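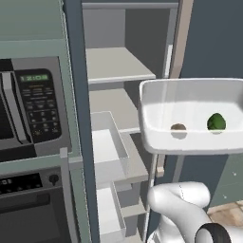
*Microwave and wall oven in a green cabinet (computer render).*

# Cleltbridge supplementary budget tables

Hello! I've been pulling the mid-year budget papers for Cleltbridge council into something you can open in a spreadsheet without crying, and it got big enough that I thought I should put it somewhere public. The council publishes its extra spending as long PDFs, one per meeting, and the tables change shape whenever someone new is typing them up. I wanted to know how much of the business relief money was carried over and how much was new, and I couldn't answer that from the PDFs at all.

Last updated 23/05/2021.

## What's in it

- `items.csv` - one row per line in a supplementary budget, 4,000 rows in all
- `meetings.csv` - the 23 meetings where a supplementary budget was voted on
- `wards.csv` - ward names and codes, with Skerevard and Dondenska kept apart even for the years when the council reported them together
- `notes/` - my scribbles, mostly legible

The columns in `items.csv` are `meeting_id`, `ward`, `heading`, `amount`, `source` and `status`. Amounts are in whole pounds, as printed. I haven't adjusted anything for inflation (please do it yourself if you're comparing early years with late ones!).

`status` can be `proposed`, `passed` or `withdrawn`. If a line was amended on the night you'll get two rows, and the later one has the amended figure. Don't just add up the whole column - I did that for a good fortnight and got some very exciting totals.

## Where it came from

Nearly all of it is from the council's own papers. I copied the tables out with a script called Zwane (it lives in `tools/`, it's slow, sorry) and then read through every page where the totals didn't match. There were 20 of those. In 3 of them the mistake was in the original document, so I've left the printed figure alone and put a note in `notes/mismatches.md`.

## Things to watch for

The October papers are the messiest. That's when leftover tax income gets moved about, and the same money can turn up under two headings. I've marked the ones I'm sure of with `dup` in the `source` column, but I bet there are more.

Ward figures for Dondenska are thin before the boundary change. A blank means the council didn't give a figure, and a zero means it printed a zero.

There's nothing personal in here. Grants to sole traders are only shown as ward totals, the way the council published them.

## Using it

Do what you like with my tidying up, and a link back would be lovely. If you spot a wrong number, open an issue with the meeting ID and the page of the PDF, and I'll fix it when I next sit down with the thing.

Still to do: match the headings to the ones in the main annual budget, and make Zwane cope with tables that run over two pages.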